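Skusulberg Repair Wiki > Desktop Computers > Parts of the Case > Drive bracket

Drive bracket

A drive bracket (also called a drive caddy, a drive sled or, in my house, "the blue thing") is the piece that holds a hard drive in place inside a desktop computer. I've been pulling old towers apart since 2000 and I still get a small kick out of a good one, so forgive me if this entry runs a little long for a bit of molded plastic!

Kinds of bracket

The oldest kind is a plain metal cage with screw holes. You slide the drive in, line up four screws, drop one of them under the motherboard and spend the rest of the evening shaking the case upside down. Plastic brackets came along to spare us all that. Most of them flex a little, so you spread the sides, set the drive between them and let small pins find the screw holes. Then the whole thing slides or snaps into the case.

Some brackets hold one drive and some hold two, and a few have a handle or a tab to pull on. They're often in a bright color — blue and green are the ones I run into most — which on a lot of machines is the maker's way of saying "you can move this part by hand." It isn't a law, though. Jeferson Bittencourt once wrote to me about a tower whose only colored piece was the one you weren't supposed to touch.

Taking one out

Shut the computer down, unplug it from the wall and lay the tower on its side with the open side up. I like a big table and a folded towel under it. Touch bare metal on the case before you reach in. If there's a drive in the bracket, unplug its power and data cables first, holding them by the plugs and never by the wires. Then look for the latch or tab, press it, and lift or slide the bracket slowly. Nine times out of ten a stuck bracket has a cable looped around it.

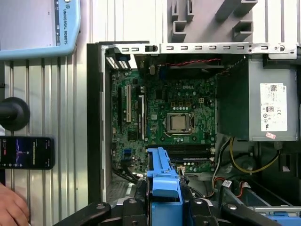
Mind the motherboard while you're in there. A bracket in your hand is longer than you think, and it's easy to swing a corner into the memory slots or the processor socket (I have done both, and the socket cost me a board). If the heatsink is off, I'd put the bracket well away from the case before doing anything else. SATA ports are worth watching too, as they're small and they don't like being leaned on sideways.

Putting one back

Same steps, other way around. Seat the bracket until it stops moving, then give it a gentle tug. Plug the cables in last. Tainá Mendonça, who edits the pages on power supplies, likes to tie the spare cables back at this point, and her cases do look a lot nicer than mine.

Spare brackets

Brackets get lost all the time, mostly when a drive is removed and thrown out with the bracket still on it. The parts shelf in Jasumville keeps a bin of them, sorted by case and not by color. Bring the old one along if you have it, even cracked, and check the pins as well as the outer shape. Two that look like twins can sit nearly a finger's width apart in the case.

See also: Drive cage; Thumbscrew; Expansion slot cover

Last updated: 11th May

Contact the editors | © Skusulberg Repair Wiki | Back to top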